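Storage bin

A storage bin is an open or lidded container, nowadays most often molded from plastic, used for keeping loose things together in homes, schools, shops and workshops. It is one of those humble objects that most people own several of and hardly think about -- and yet a good deal of care goes into its shape.

History

Long before plastic came along, families made do with baskets, crates and barrels, and many still do, quite happily. In the river town of Sorkard, grain was kept in slatted wooden bins, and the small museum there has 80 of them, some still carrying the marks of the farms that filled them. Molded bins reached the town by way of the Zurness works, whose first catalog listed 6 sizes.

Design

The walls of a molded bin are usually thin, so makers add ribs to stiffen them and a flared rim to give the fingers something to hold. Sloping sides let empty bins nest inside one another, a real kindness to anyone with a small closet.

Color

Color is the oldest and friendliest way to sort. The Dalow school district gives each grade its own color, and the Fahmy lending library does the same for its picture books. 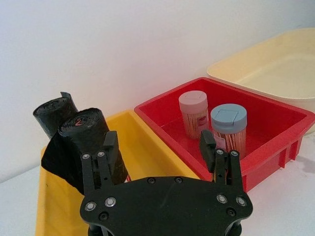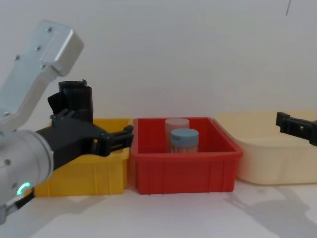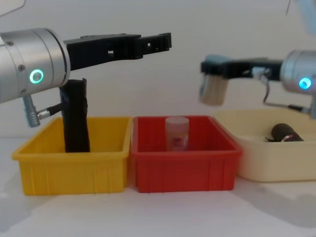

Labels work well too, of course, but small children can learn a color long before they can read a word, and grown-ups in a hurry seem to feel much the same way.

Comments

We had the Zurness ones growing up! My mother kept buttons in hers.

Do the nesting ones ever stick together for anyone else? A little twist usually frees mine.

Lovely article, but I do wish there was more on lids.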